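Gulley waterfront wall closes to photo shoots for resurfacing

The painted retaining wall at Gulley, used by portrait and street photographers as a backdrop, will be closed to organised shoots from April while its concrete face is repaired. Hellau, the firm that manages the site, confirmed the closure in a notice to permit holders.

Work covers two of the wall's four bays, with a combined surface of 2691 square metres. Loose render will be removed, cracks injected with resin and the face sealed with a breathable mineral coating. Existing paintwork on both bays will be lost. The remaining bays are structurally sound and will keep their present layers of paint.

Before removal, the contractor, Omoregie, will make a photographic record of the affected bays. The survey consists of 1734 overlapping exposures, shot square to the wall under flat light with a fixed focal length lens and a colour chart at the start of each run. The files will be stitched into a single scaled image of each bay – one version corrected for colour, the other left as captured.

Access for casual visitors continues along the lower path between the end bays. Tripods and light stands will not be allowed there, as the path narrows beside the site fencing. Hand-held photography needs no permit. Battery flash may be used if it is mounted on the camera.
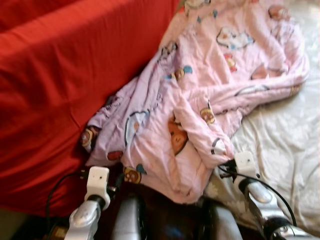

Can an existing permit be used at another site? Holders may transfer it once, free of charge, to the former goods yard at Plostalero, where the same rules on generators and smoke effects apply.

Transfer requests go to the Hellau permit desk and must quote the original booking reference. Permits not transferred will be refunded to the card used for payment. New bookings for Gulley remain suspended – a reopening month will be set after the coating has been inspected.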